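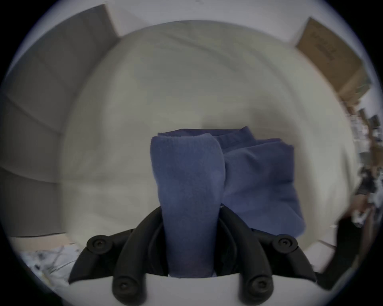 그림 4-1. 접힌 파란색 천을 파지한 상태(그리퍼 카메라 시점)

4장. 가정 환경에서의 직물 취급 시연 수집

4.1 적용 범위

본 장은 Astari 핸드헬드 그리퍼를 사용하여 침대 위의 직물을 집고, 들고, 접고, 옮기는 동작을 시연하고 이를 학습용 에피소드로 기록하는 절차를 규정한다. 그리퍼의 조립과 배터리 교체는 2장, 카메라 교정은 3장, 기록물의 검수 및 반출은 6장을 따른다.

본 장의 절차는 Randaseck 현장 수집 지침에 따라 교육을 이수한 시연자만 수행할 수 있다. 교육 이수 여부는 Bandov 기록 프로그램의 시연자 계정에서 확인한다. 다른 사람의 계정으로 기록한 에피소드는 내용에 문제가 없더라도 반려된다.

4.2 용어

에피소드: 기록 시작 신호부터 종료 신호까지의 연속된 시연 하나를 말한다. 영상, 그리퍼 개폐값, 자세 추정값이 함께 저장된다.

파지: 양쪽 내측 핑거가 대상물을 물고 있는 상태를 말한다. 핑거의 바깥면에 천이 걸쳐 있는 것만으로는 파지로 보지 않는다.

재파지: 같은 에피소드 안에서 대상물을 놓았다가 다시 집는 동작을 말한다.

초기 배치: 기록 시작 신호 시점에 대상물이 놓여 있는 위치와 형태를 말한다. 초기 배치의 종류는 작업 지시서에 기호로 표시된다.

4.3 수집 전 준비

1. 작업 지시서를 열어 대상물, 초기 배치, 과제 문구를 확인한다. 과제 문구는 시연자가 임의로 고쳐 쓸 수 없다. 문구와 현장 조건이 맞지 않을 경우 해당 지시서를 보류하고 다음 지시서로 넘어간다.

2. 기록 장치의 저장 공간을 확인한다. 여유 공간이 70GB에 미치지 못하면 기록을 시작하지 않는다. 공간 확보를 위해 전송이 끝나지 않은 에피소드를 삭제하여서는 안 된다.

3. 침대 면의 밝기를 측정한다. 권장 조도는 약 800룩스이다. 커튼과 실내등은 측정 시의 상태로 두고, 한 묶음의 수집이 끝날 때까지 바꾸지 않는다.

4. 그리퍼의 렌즈를 동봉된 천으로 닦는다. 어안 렌즈의 가장자리에 묻은 지문은 미리보기 화면에서 잘 드러나지 않으므로 렌즈를 빛에 비추어 눈으로 확인한다.

5. 핑거를 끝까지 벌렸다가 끝까지 닫는다. Bandov 화면의 개폐값이 양 끝에 도달하는지 확인하고, 도달하지 않으면 3장의 영점 조정을 다시 실시한다.

6. 핑거와 암의 체결 나사를 점검한다. 풀린 나사는 육각 렌치로 조인다. 전동 공구는 사용하지 않는다.

7. 두 대의 그리퍼를 사용하는 과제에서는 좌우 장치의 이름이 화면에 올바르게 표시되는지 확인한다. 왼손 장치를 움직였을 때 오른쪽 창의 영상이 움직이면 장치 연결을 해제하고 다시 등록한다.

주의: 장치를 등록하는 동안 그리퍼를 이불이나 베개 위에 올려두지 않는다. 자세 추정의 기준점이 흔들려 이후의 기록 전체에 오차가 남을 수 있다. 단단하고 평평한 면에 둔다.

4.4 대상물과 배경

대상물은 작업 지시서에 지정된 것을 사용한다. 수건, 베갯잇, 천 가방, 얇은 의류가 기본 대상물이며, 단추나 금속 장식이 달린 직물은 별도 지시가 있을 때만 사용한다.

배경 침구와 대상물의 색은 화면에서 뚜렷이 구분되어야 한다. 그림 4-1과 같이 밝은 침구 위에 파란색 계열의 천을 사용하면 윤곽을 확인하기 쉽다. 흰색 침구 위에서 흰색 대상물을 다루는 과제는 난도 등급이 다르므로 일반 묶음과 섞어 기록하지 않는다.

생활 공간에서 수집할 때에는 주변을 촬영실처럼 비울 필요가 없다. 가구, 상자, 소지품이 화면에 들어오는 것은 허용된다. 단, 다음 사항은 지켜야 한다.

가. 이름, 주소, 계좌번호 등 개인을 식별할 수 있는 글자가 읽히는 물건은 기록 전에 화면 밖으로 옮긴다.

나. 시연자 이외의 사람이 방에 들어오면 기록을 중지한다. 시연자의 팔과 다리가 보이는 것은 반려 사유가 아니다.

다. 주변 물건은 한 에피소드 안에서 움직이지 않아야 한다. 에피소드와 에피소드 사이에는 옮겨도 무방하다.

4.5 시연 절차

1. 대상물을 지시된 초기 배치로 놓는다. 배치 기호가 '자유'인 경우에는 대상물을 가볍게 떨어뜨려 생긴 모양을 그대로 사용한다. 손으로 다듬지 않는다.

2. 그리퍼를 시작 자세로 든다. 핑거는 벌린 상태로 하고, 대상물 전체가 카메라 화면 안에 들어오도록 높이를 맞춘다.

3. 기록 시작 버튼을 누르고 신호음을 기다린다. 신호음이 울리기 전에 움직이기 시작한 에피소드는 앞부분이 누락되므로 폐기한다.

4. 대상물에 일정한 속도로 접근한다. 팔꿈치를 몸에 붙이고 손목의 회전을 작게 유지한다. 평소 손으로 천을 집을 때의 빠르기보다 조금 느린 정도가 알맞다.

5. 핑거를 천의 양쪽에 두고 닫는다. 접힌 대상물은 접힌 겹이 모두 핑거 사이에 들어오게 하여 집는다. 구겨진 대상물은 솟아오른 주름을 골라 집으며, 아래의 침구가 함께 물리지 않도록 한다. 침구가 함께 물린 경우에는 핑거를 벌려 재파지한다. 재파지는 에피소드당 한 번까지 인정된다.

6. 파지한 상태에서 대상물을 들어 올린다. 그림 4-2는 구겨진 파란색 천을 양쪽 핑거로 집어 든 상태를 나타낸다. 주름이 핑거 사이로 모이고 나머지 천은 깊게 주름져 뭉친 형태이며, 천이 화면 중앙을 차지하더라도 핑거의 위치를 확인할 수 있으면 유효한 기록으로 본다.
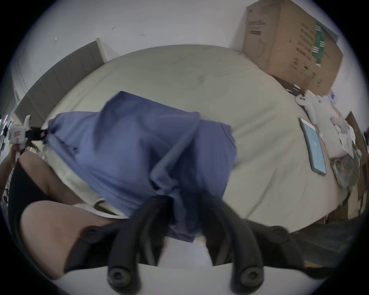
7. 과제 문구에 따라 대상물을 옮기거나 접는다. 두 대를 사용하는 과제에서는 한쪽이 대상물을 놓기 전에 다른 쪽이 파지를 마쳐야 한다. 사용하지 않는 쪽의 그리퍼는 손에 든 채로 대기하고, 침대 위에 내려놓지 않는다.

8. 목표 위치에서 핑거를 완전히 벌린다. 천이 핑거 안쪽에 걸려 따라 올라오면 흔들어 털지 말고 그리퍼를 낮추어 다시 놓는다.

9. 그리퍼를 시작 자세로 되돌린 다음 기록 종료 버튼을 누른다. 종료 신호음이 울릴 때까지 자세를 유지한다.

10. 화면에 표시되는 결과 선택 창에서 '완료', '부분 완료', '실패' 중 하나를 고른다. 실패한 에피소드도 삭제하지 않는다. Šimkus 분류 기준에서는 실패 에피소드를 별도의 묶음으로 보존하도록 정하고 있다.

경고: 핑거 사이에 손가락을 넣지 않는다. 걸린 천을 빼낼 때에는 먼저 핑거를 벌리고 기록을 중지한다.

주의: 스트랩이나 케이블이 대상물 위로 늘어지지 않게 한다. 스트랩이 천과 함께 물리면 개폐값은 정상으로 표시되지만 파지 두께가 잘못 기록된다.

비고: 침대에 앉아서 시연하는 것은 허용된다. 다만 체중으로 매트리스가 기울어 대상물이 미끄러지는 경우에는 앉는 위치를 바꾸고 해당 에피소드를 다시 기록한다.

4.6 변화의 범위

같은 동작을 같은 위치에서 되풀이한 기록은 학습에 주는 효과가 작다. 시연자는 작업 지시서에 별도의 제한이 없는 한 다음 항목을 에피소드마다 하나 이상 바꾼다.

가. 대상물의 위치: 침대의 가운데, 머리 쪽, 가장자리

나. 대상물의 형태: 접힘, 말림, 구겨짐, 일부 펼쳐짐

다. 접근 방향: 정면, 좌측, 우측

라. 파지 지점: 모서리, 접힌 변, 중앙의 주름

조명, 시연 속도, 그리퍼의 시작 높이는 변화 항목에 포함되지 않는다. 접근 방향을 바꾸기 위해 시연자가 자리를 옮긴 경우, 자세 추정이 안정되었다는 표시가 나타난 뒤에 다음 기록을 시작한다.

직물 취급 과제의 수집 목표는 유효 에피소드 2,000건이다. 목표 수량은 과제 전체에 대한 것이며 시연자 개인에게 할당되지 않는다. 수량을 채우기 위하여 초기 배치를 생략하거나 직전 에피소드의 종료 상태를 다음 에피소드의 초기 배치로 그대로 사용하는 행위는 금지한다.

4.7 현장 확인

한 묶음의 수집을 마치면 장비를 정리하기 전에 다음 순서로 확인한다.

1. Bandov에서 묶음의 첫 에피소드와 마지막 에피소드를 재생한다. 영상이 끊기거나 두 영상의 밝기가 눈에 띄게 다르면 중간의 에피소드도 확인한다.

2. 개폐값 그래프를 연다. 파지 구간에서 값이 평탄하게 유지되는지 본다. 파지 중에 값이 톱니 모양으로 오르내리면 방아쇠를 쥔 손에 힘이 일정하게 들어가지 않은 것이므로 '요검토'로 표시한다.

3. 두 대를 사용한 묶음에서는 좌우 영상의 시각이 일치하는지 확인한다. 한쪽 영상에 다른 쪽 그리퍼가 보이는 지점을 골라 비교하면 편리하다.

4. 과제 문구와 실제 동작이 일치하는지 확인한다. '들어서 옮기기'로 지시된 과제에서 천을 침구 위로 끌어 옮긴 경우는 불일치로 처리한다.

5. 읽을 수 있는 개인정보가 영상에 남아 있는지 확인한다. 발견된 경우 에피소드를 잠금 처리하고 사유를 적는다. 시연자가 영상을 직접 편집하거나 가려서는 안 된다.

4.8 자주 발생하는 문제

증상: 천이 들어 올리는 도중 빠진다.
조치: 핑거를 더 깊이 넣어 집는다. 반복되면 핑거 안쪽 면의 보풀을 제거한다. 보풀이 많은 수건을 다룬 뒤에는 묶음마다 점검한다.

증상: 천이 카메라를 가려 화면이 어두워진다.
조치: 파지 지점을 가장자리 쪽으로 옮기고 그리퍼를 약간 눕힌다. 화면 전체가 가려진 시간이 길면 '부분 완료'로 표시한다.

증상: 자세 추정이 끊겼다는 알림이 나타난다.
조치: 기록을 중지하고 시작 자세로 돌아간다. 밝고 무늬가 없는 침구만 화면에 들어오는 위치에서는 추정이 불안정해지기 쉽다. 벽이나 가구의 모서리가 화면 위쪽에 들어오도록 각도를 조정한다.

증상: 종료 후 오류 코드 3,252가 표시된다.
조치: 영상과 개폐값의 길이가 서로 다른 상태이다. 프로그램을 종료하지 말고 '다시 맞춤'을 실행한다. 같은 코드가 다시 표시되면 해당 에피소드를 보류함으로 옮기고 장치를 재등록한다.

4.9 문서 관리

본 장은 2023년 3월 24일자로 시행한다. 이전 판의 직물 취급 부속서는 본 장으로 대체되며, 진행 중인 묶음은 이전 판의 기준으로 마감할 수 있다. 개정 요청은 현장 수집 문서 담당 Ivars Dambrauskienė에게 제출하고, 요청서에는 해당 절 번호와 관련 에피소드 이름을 함께 기재한다. 다음 정기 개정은 11월로 예정되어 있다.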